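Birside Library Service: changes to loans and room bookings from September

Print this page | E-mail to a friend

Members are advised that revised borrowing and booking arrangements will take effect across all branches of the Birside Library Service at the start of September. The changes follow a review of the lending policy, which had remained largely unaltered since the Hundusthorpe branch joined the service.

The standard loan period for books and magazines will be extended from two weeks to three. Items may be renewed twice, in person, by telephone or through the online catalogue, provided that no other member has placed a reservation. The maximum number of items on a single card will rise to 60. Overdue charges on children's cards were withdrawn last year and will not be reintroduced.

Reservations will be held at the front desk for 5 working days, after which they will be offered to the next member on the list. Members who prefer to be notified by post should advise staff at their home branch, as the new system defaults to e-mail.
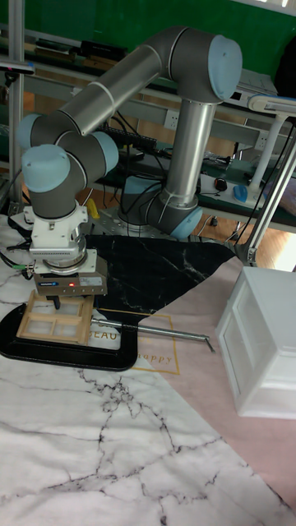
Meeting rooms at Hundusthorpe and Rirulard may now be reserved up to one term in advance. The community rate will apply to registered charities, study circles and residents' associations. Commercial hirers will continue to be charged the full rate, payable at the time of booking. Keys are to be collected from the front desk and returned before 9 pm. The kitchenette at Rirulard is included in the hire; the urn must be requested separately.

The Marinescu Collection of local maps and parish papers will remain available by appointment. Readers are asked to give notice of the volumes they wish to consult, as a portion of the collection is held off site. Pencils only may be used in the reading room, and photocopying is at the discretion of the archivist.

Enquiries concerning any of these arrangements should be directed to Hashini Gazi, Manager, Member Services, at the Hundusthorpe branch. Copies of the full lending policy, including a large-print edition, may be obtained at any service desk.

Comments (3)

Glenys P.
Very pleased about the three weeks. Does it apply to talking books as well?

Member Services
Yes, Glenys. Talking books will be on the same loan period as print.

rirulard_reader
Could the after-hours return chute at Rirulard please be looked at? It has been jamming again and I had to take my books home.

Print this page | E-mail to a friend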